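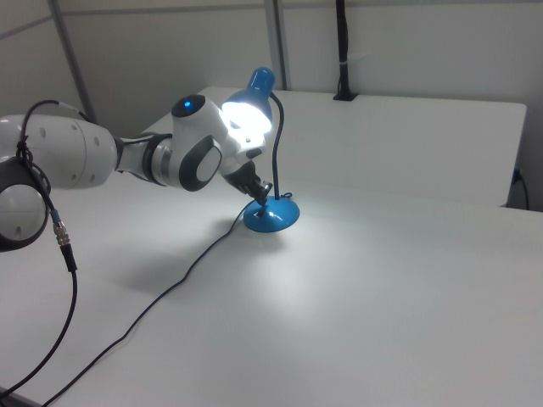
Week 6 handout: The desk lamp
Domestic Objects, Room 502
Notes by Maricica Voicu

Reading before Sunday night: Deák, chapter on task lighting. It is long. The part on candle snuffers can be skipped without moral damage.

1. What a desk lamp has to do

A ceiling light serves a room. A desk lamp serves a page, a plate of screws, or one pair of hands, and everything else on the table can look after itself. So we judge it on four things: where the light lands, where the glare goes, whether it stays put, and what the cord is up to.

The lamp at the top of this handout is the gooseneck type. Blue conical shade, thin black flexible stem, domed round base in the same blue. You have met its cousins in every dorm room and at least one dentist's office.

2. The shade

A cone does two jobs. It hides the bulb from anyone sitting behind it and pushes the light out of the open end. Tilt decides who benefits. With the opening turned to the side and down, part of the light reaches the table as a soft pool and part of it goes to whatever happens to be next door.

Glossy paint on the outside does nothing for the light. It does show fingerprints beautifully.

Rule of thumb from Gyula Deák: sit where you will work, then lower the shade until you can't see the bulb. If you can still see it, you are lighting your own face, and the homework is in the dark.

3. The stem

Flexible stems bend anywhere, so they also sag anywhere. A good one holds its curve for years. A poor one bows to you slowly over the course of an evening, like a butler.

Compare with the jointed arm (spring or counterweight), which we covered in Week 5. Jointed arms reach farther. Goosenecks are cheaper, have fewer places to pinch a finger, and forgive bad planning.

When you shift the whole lamp, take hold low on the stem, close to the base. Lifting by the shade bends the neck and puts your fingers beside a warm bulb.

4. The base

Students always underrate the base. Take the Katsaros in the cupboard: 2000 grams complete, most of it in the foot, and it will stand through anything short of an earthquake. The Undden is almost 200 grams lighter and falls over when you aim it at the window. I have stopped aiming it at the window.

A heavy base is dull to carry and pleasant to own. Round ones turn easily on a smooth tabletop.

5. The cord

Look again at the cord: a small loop near the base, then a long loose curve across the white top. Very common, and fine until a mug arrives.

Better habits:
Run it off the back edge of the table.
Leave slack at the base so you can turn the lamp.
No tight coils - and no knots, however decorative.

6. For next class

Bring a sketch of the lamp you use at home, with the shade angle marked and the cord drawn as it really lies. Tidying up first is cheating.

Two groups will take apart the Bristetti and the Homus. Unplug them before you pick up a screwdriver. Spare bulbs are in drawer 536, under the doorknobs from Week 3.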